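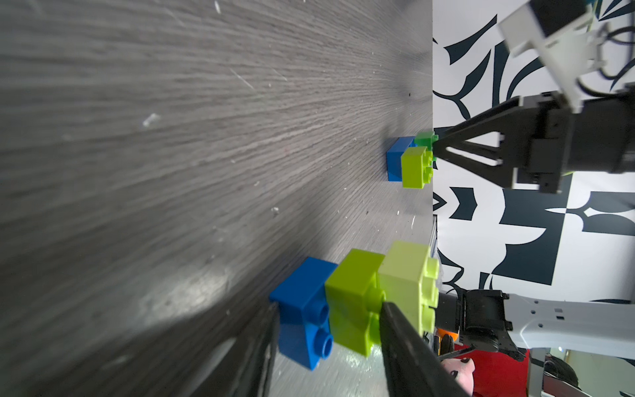

Blue and green bricks on the gray table, along with a fair amount of dust.

Keeping Big Toy Bricks (and the Table Under Them) Clean

If you have large toy bricks in the house, you already know that they get everywhere, and that wherever they go they pick up a fine coat of fluff and bring it back with them. We have had ours for years now. They came to us in a pillowcase from my friend Tatiana Kollár when her boys outgrew them, and they have been through two children, a house move and one very sad afternoon with a jar of honey. They still click together as well as they ever did, and I put that down to a bit of regular washing and not much else.

I wrote most of these tips out for Mbali Venter, who has just taken on the toy shelf at our Saturday playgroup and wanted to know how I do mine. She tells me my email was too long. Well, it has grown since then, so make yourself a cup of tea!

Take them apart first

I know this sounds fussy, especially when somebody small has told you that the tower is a fire station and must not be touched. But the grime sits in the seam where two bricks meet and up inside the hollow underneath, and you can't reach either one while they are stuck together. If two bricks won't come apart, don't go at them with a butter knife (I have the chewed edges to show for that one). Run the pair under warm water for a minute, then rock them gently from side to side. They nearly always give.

For the fire stations of this world, I ask the builder to help me take it down and promise that we can rebuild it at bedtime. A quick photo on the phone helps with the rebuilding, and with the negotiations.

The wash itself

Fill a basin with warm water, the kind you would happily put a baby's hand into, and add a small squirt of dish soap. Leave the bricks in there for 20 minutes while you get on with something else. Then go around the studs with an old toothbrush, and poke it well up inside. A bottle brush is even better if you have one. Rinse in clean water until it stops foaming.

I don't use very hot water and I don't use the dishwasher, though I know plenty of people do and swear by a mesh bag on the top rack. My neighbor Lizelle Sibiya has always done hers that way and they look fine to me. Check what the maker of yours says before you try it.

For sticky spots, such as sticker glue or the honey I mentioned, make a paste of baking soda and a few drops of water, rub it on with a fingertip, and wait a little before rinsing. Crayon usually comes off with the same paste. Ballpoint pen is another matter, and I have mostly made my peace with it.

Stand them up to dry

Lay an old bath towel out flat and stand every brick on it with the open side facing sideways, so that the water can run out and the air can get in. If you put them stud side up, you trap a little puddle of damp air inside, and if you put them open side up you get a row of tiny ponds. Give them overnight. I do mine after supper and they are ready by breakfast. Give each one a shake next to your ear before you put it away, and if you hear a drip, back on the towel it goes.

Don't forget what they sit on

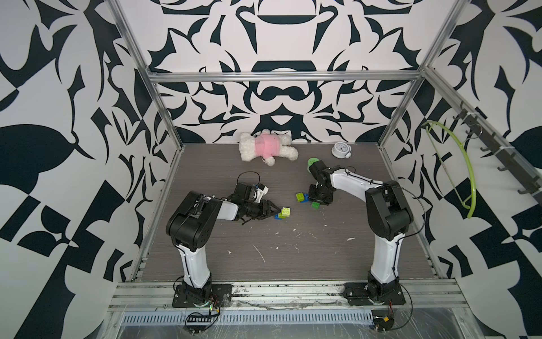 A dark table is a lovely thing until you play on it. I have grown very fond of gray wood grain, and it is forgiving about scratches, but it shows up every crumb and every bit of lint in the house. White specks like the ones scattered over the middle of this table will have moved onto your clean bricks before lunchtime, so do the table before you bring the bricks back. Start dry! That was my mistake for years: I went straight in with a wet cloth and turned loose dust into gray smears that dried in stripes along the grain. Use a soft brush or a dry microfiber cloth first, working from the back toward yourself, and catch it all in a dustpan. After that a cloth wrung out nearly dry, with the grain, and then a dry one over the top.

If you have a soft toy lying on the same table, have a look at that too. Fluffy ones shed, and they also collect what everything else sheds. A lint roller does well on the short-haired kind. The long fluffy kind I take outside and shake, then brush with a clean pet brush kept just for toys. Little shirts come off and go in with the delicates, if they are the sort that come off at all.

A few bits about putting away

Our bricks live in a shallow bin, because a deep one means tipping out the whole lot to find the one at the bottom. I line it with a folded dish towel, which catches the dust and can go in the laundry every couple of weeks. Irfan Talpur, who builds shelves for half our street, cut me a lid from a scrap of board, and it has made more difference than any cleaner I ever bought.

I used to sort by color. It was beautiful and it lasted until four in the afternoon. These days I just keep the big bricks away from the small ones and let the blues and greens mix however they like. If you do want to sort, let the children do it as they unload the towel in the morning, when everything is spread out in front of them anyway and it feels like a game.

How often? At our house it's a proper wash once a month and a wipe in between with a damp cloth. After a stomach bug or a runny nose, everything gets done right away, and I'm a good deal stricter about the rinsing. For a playgroup I would say weekly, and with a big collection (Aroha Pirihi has 200 at her place, bless her) I would split it into batches and do one basin at a time, or you will run out of towels long before you run out of bricks. 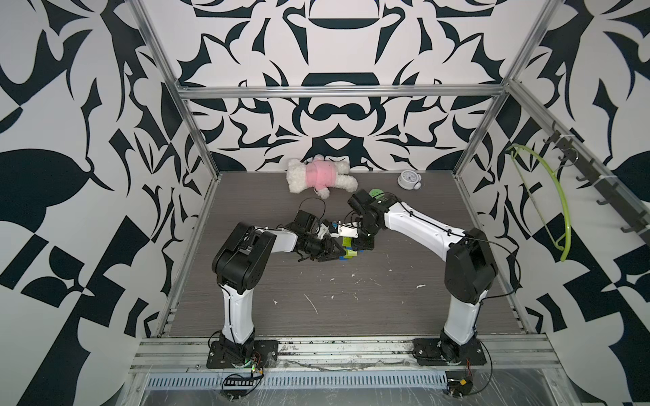 Green on top, blue underneath. Pull pairs like this one apart before they go in the basin.

One more thing about loose parts. Anything with a cable or a battery stays well away from the water, even when it is every bit as grubby as the bricks. Wipe those pieces with a barely damp cloth, get into the corners with a dry cotton swab, and leave them on a separate towel so they don't get swept into the basin with everything else. I keep a blue towel for those and a striped one for the bricks, and so far my family has mostly remembered which is which.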